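Site Visit Report: Open Day at Toditz Automation
Course project, Group 16
Written by Cempaka Halim and Ha-neul Oh
April 6, 2024

1. Why we went

Our project asks whether small workshops should trust claims made about robot arms that were trained in simulation. Toditz runs an open day for schools and local firms at its Zamholm office, and the invitation promised "a full working demo of household handling." We signed up with that line in mind. There were 43 visitors. The flyer had planned for 60.

We should say now that we saw no metal robot move at any point. The demo was a simulator on a large screen, with one of the views coming from just behind the gripper. This was not hidden from us, but it was not in the invitation either.

2. What was shown

The host, an engineer from the Warnovwood team, talked for most of the first half hour. He switched between views while he explained how the software gets its practice in a virtual room before anybody pays for hardware. The room has brick walls and even a poster, a portrait with reddish-orange hair and a lot of swirls around it. Ha-neul asked if the decoration mattered for training. The answer was that varied backgrounds help the system cope with real rooms. That may be true, but we were given no test results to back it up.

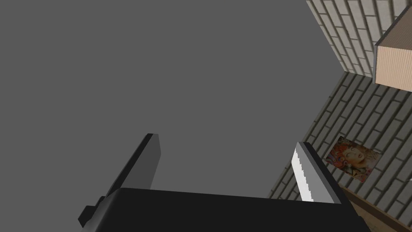 3. The gripper

The model uses a plain two-finger gripper. According to the host, it is a copy of a common type, and a workshop could swap it for another in the settings. He was proud of how the fingers are modeled. We were more interested in what they could pick up, and how often they would drop it. When we asked for a success rate he told us that 500 practice runs had been done on one task, which is a different number from the one we asked for. We wrote it down anyway.
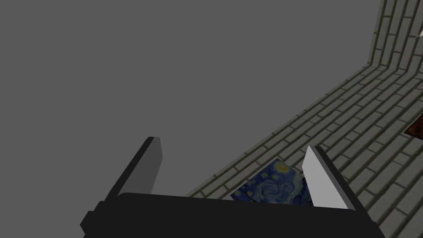
Figure 2. Open gripper in the simulator, with a print of "The Starry Night" between and beyond the fingers.

Cempaka noted that flat things like prints and paper are hard for a gripper of this kind, and asked whether the software had ever been tried on them. It had not. The prints are there as decoration.

4. Contact and lighting

Most of our doubts are in this section. A simulator has to guess how surfaces rub, bend and slip, and small errors there can ruin a grasp that looks fine on a screen. The host called the physics "close enough for planning." He could not tell us how close, and he passed the question to a coworker who was away until July.

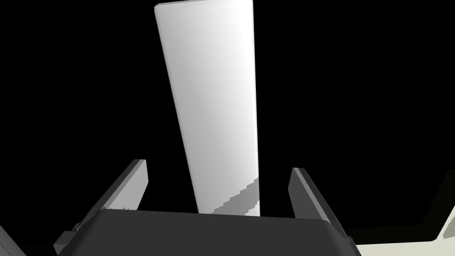 Lighting is the other weak point, in our view. A system that learns from camera pictures will learn whatever the pictures get wrong. We saw one case of this ourselves. The gray patch low on the tall white block has a stair-stepped edge, which we took for a coarse shadow, and a shadow in a real workshop would have a smoother outline. The background was also close to pure black. Toditz says the software is not bothered by details like these. Maybe so – we would want to see it tried on a real block under a real lamp.

5. Questions from the audience

The best question came from a visitor who works at Bhutto, a packing firm. She wanted to know who pays when a trained system fails on site. The reply was that support is agreed case by case. She asked again and got the same reply in longer words. 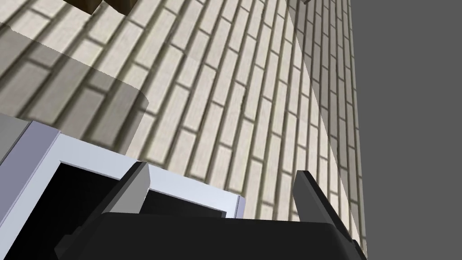 Our own last question was about tight spaces, which matter for anyone loading a cabinet or a machine. Reaching into an opening is harder than picking something off a clear table, and a planner has to know where every edge is. In the view with the white frame, the left fingertip overlaps the black opening and also covers part of the lower rim. From that angle we could not judge how much room there was between finger and frame. The host said the software does not depend on one view, and it has exact positions for everything in the virtual room. A real workshop will not have those, so we count this as a point against the demo.

6. What we would use from the visit

The simulator looks useful for teaching, and for checking that an arm can reach a shelf before you buy it. We would not use it as proof that a job can be automated. We have emailed Toditz to ask for results from a physical arm and for the friction values used in the model. No reply had come by the time we handed this in, and section 4 will be revised if one does.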